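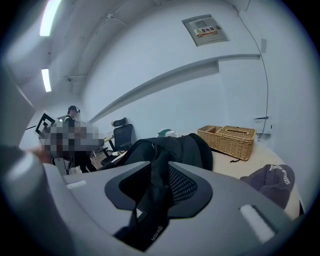
The Lolance tabletop organizer is a two-part woven box for desks, side tables and meeting tables. One half is a tray, the other is a tissue holder with a lid. It is sold in natural wicker, hand woven, and it ships fully assembled. The two halves are fixed together and do not come apart. On the light wood-toned table the tan box has the open tray on the left and the slotted tissue lid on the right, and that is how most people set it down, but it can be turned around if you reach for tissues with your left hand. The tray takes keys, pens, a phone charger, folded glasses and the other small things that pile up on a shared table during the day.

Home Desk & Table Storage Seating Delivery Contact

The tissue side takes a standard flat pack, taken out of its cardboard. Lift the lid, put the pack in with the opening facing up, pull the first tissue through the slot and close the lid again. Cube packs are too tall. If you use those, look at the Zustetti cover, item 593, which is a separate piece and has no tray.

The tray has no dividers. We tried a version with three small sections in July and took it out of the range again — phones did not fit, and crumbs collected in the corners. Imogen Greenwood, who buys our woven goods, still has a few of the loose dividers and will add one to an order if you ask for it in the notes.

Wicker is a natural material, so the shade differs a little from one box to the next. Boxes ordered together are picked from the same batch where we can. 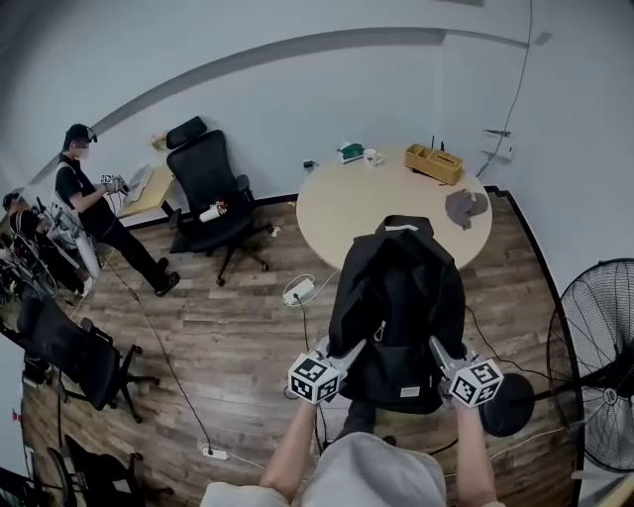 Care is simple. Dust it with a dry brush or the soft end of a vacuum cleaner. For a spill, use a damp cloth and let the box air dry away from heaters. Do not soak it and do not put anything wet in the tray. A loose end of cane can be tucked back under the next strand with a blunt knife. Do not cut it, or the weave will start to open.

Item number: 71
Color: natural tan
Weight limit, tray: 1000 g
Assembly: none
Maker: Lolance

Single boxes leave our Pickering store within two working days. Offices that need larger numbers should write to Alfie Blackburn before ordering — we keep 300 in stock and he can set aside what you need. Unused boxes can be returned in the original wrapping. Orders for delivery before the holidays must reach us by Mon 11 December.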